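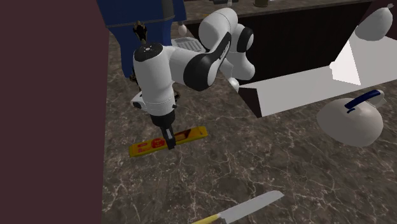 Kitchen Arm Rollout: Frequently Asked Questions for Staff
Grulanby Test Kitchens
Last updated 16 Jun 2023

This page covers the introduction of robotic arms at the prep counters in the Naidoo building. It applies to prep staff, kit packers and shift leads. Questions about the cold store and the loading dock are handled separately.

What will the arms do?
Each arm picks dry packaged goods from the counter and places them in the kit tray for the current order. In the first phase the item list is limited to boxes, cartons and sealed packets. Loose produce, glass and anything opened stay with the prep staff.

Will the arms use knives or handle hot equipment?
No. Knives, kettles and pans are set as keep-clear objects in the planning software. The arm may work on a counter where they are present, but it is not permitted to grip them. Cutting and heating remain manual tasks.

Why has so much of the work so far been done in simulation?
Picks are tested on simulated counters before they are released to a real one. A dropped box in simulation costs nothing, and the layout can be changed in seconds. Zernier, the integrator, built 676 counter layouts for this purpose, with clutter placed at random. An item is released when the arm completes 100 consecutive simulated picks of it without a drop or a contact fault.

Does a good result in simulation mean the pick will work on our counters?
It does not guarantee it. Simulated cardboard does not crush, and simulated lighting is more even than ours. Every released item is therefore run again on the trial counter with a shift lead present. Long flat packages such as pasta boxes get extra runs, as they leave little height for the fingers to close on and tend to rotate when held off center.

Are any jobs being cut?
No positions are being removed during the first phase. Two packing positions per shift change title to cell operator. Staffing after that will be reviewed in July, and the result will be posted on this page. We cannot give a commitment past that review.

What does a cell operator do?
The operator loads goods onto the counter, clears faults, confirms the kit contents and signs the tray out. One operator covers two arms. The operator also reports bad picks by item number so that the item can be withdrawn and retested.

Is the pay grade different?
Yes. Cell operator is one grade above kit packer. The higher rate starts on the first day of training.

How long is the training?
Training takes 5 shifts. The first two are spent on the simulator terminal, the rest at the trial counter. Octavio Urrutia runs the sessions. Annatjie Ngubane keeps the sign-up list for all shifts.

Can I decline the new role?
Yes. Packers who decline keep their current grade and move to the produce line or to returns. Tell your shift lead before your training slot is assigned.

Is it safe to reach onto the counter while the arm is moving?
No. Press the hold button first and wait for the steady light. The arm has force limiting and will stop on contact, but it should not be relied on as a routine way of stopping it. Sleeves and apron strings must be secured at the counter.

What if the arm stops with an item in its gripper?
Press hold, support the item from underneath with one hand, then press release. Do not pull the item out of the closed fingers. If the fault returns on the same item, log it under code 1084 and pack that item by hand for the remainder of the shift.

Are there cameras, and do they record us?
Each cell has two cameras aimed at the counter surface. Hands and forearms can appear in the image. Footage is kept in the Torkico logging system and is used for fault review only. It is not used for pick-rate or attendance records. Requests to view footage go to Bongani Mabuza.

Will my personal rate be compared with the arm's?
No. Rates are reported per cell. The manual line keeps its present targets.

Who do I contact?
Faults and downtime: Tumelo Shabalala, maintenance desk
Grades, pay and transfers: Clifford Charbonneau, staff office
Training slots: Annatjie Ngubane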